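Setting up the shape board (section 4 of the Huvano play shelf guide)

If you've come straight here without reading the earlier bits, don't worry, you only need the part about choosing a table. The rest of this section is me talking you through the board itself, which I've now set out so many times that I could do it half asleep (and some mornings have).

The shape board is the flat green square with the cut-outs. Mine has a cross, a circle and an octagon. There are other versions in the Huvano range with more holes, but I'd start with this one. Three shapes is plenty for a first go!

Before you start

You'll want a table that doesn't wobble, a wipe-down surface and a damp cloth. I like a pale tabletop best. The holes go right through, so whatever is underneath is what you see inside them, and a pale table makes the outlines stand out beautifully. I did try it once on a patterned tablecloth at my sister's and it was hopeless – the cross more or less vanished into the leaves.

Setting it out

1. Clear the middle of the table. Give yourself a good bit of room on all sides, as the blocks need somewhere to go when they're not in the board.

2. Wipe the table and leave it to dry. Crumbs under the board will make it rock.

3. Lay the board flat, with its bottom edge facing whoever is going to use it. I put the cross on the left, the circle on the right and the octagon below, between the two. You can turn it any way you like, but pick one and stick with it for the first few sessions.

4. Run a finger round the inside of each hole. If you feel a rough patch, give it a very light rub with fine sandpaper and wipe off the dust.

5. Bring out one block. I know it's tempting to tip out the whole bag (I did that for weeks) but one at a time really does go better.

Note: the board isn't fixed down. If it slides about, use the two sticky pads from the Purves pack, one at each top corner. They peel off cleanly if you go slowly.

Caution: the blocks are small enough to be a nuisance underfoot and too small for anyone who still puts things in their mouth. Count them back into the bag at the end.

Fitting a block

6. Put the block on the table first, then let the person pick it up themselves. Handing it over tends to mean handing it over the right way round, and then you've done half the puzzle for them.

7. Hold it over the hole and look straight down. Angled sides are easiest to match from above. From the side they all look much the same to me, especially without my glasses.

8. Lower it gently and turn it a little at a time until it drops. The circle goes in however you turn it, so it's the kindest one to begin with. The octagon forgives you quite a lot. The cross wants lining up properly.

9. If it catches, lift it off and start again. Please don't press! Fotini Kontogiannis, who wrote the first edition of this guide, used to say that a block going in sideways is a block coming out with a butter knife, and I have had to fetch the butter knife.

Keeping the table tidy as you go

I keep a coloured sheet flat on the table to one side of the board, for parking blocks between turns. Orange against the green is cheerful and very easy to spot. If one sheet isn't big enough, push two together so that they meet.
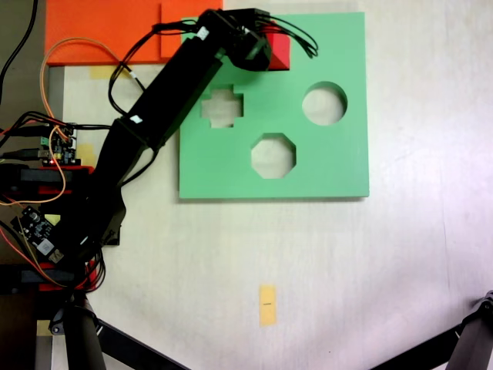
The other thing I'd say about parking blocks is to keep them off the board itself once you've got more than one on the go. A block left lying on the green near the top edge is fine for a minute while you're working out where it belongs, but three or four of them and you can't see the holes any more.

Putting it away

10. Lift the board straight up with both hands. Any blocks still in the holes will stay behind on the table, ready to be gathered up.

11. Wipe both sides with the damp cloth. No sprays, and don't leave it to soak in the sink.

12. Store it flat. Mine lives on the bottom shelf of the Alach unit, under the jigsaws. I stood one on its end behind a radiator in January and it came out with a bend in it that I've never managed to get rid of.

Spare blocks are listed by colour and shape on page 47. If you've lost the bag as well, any drawstring one will do – I've been using an old shoe bag for ages.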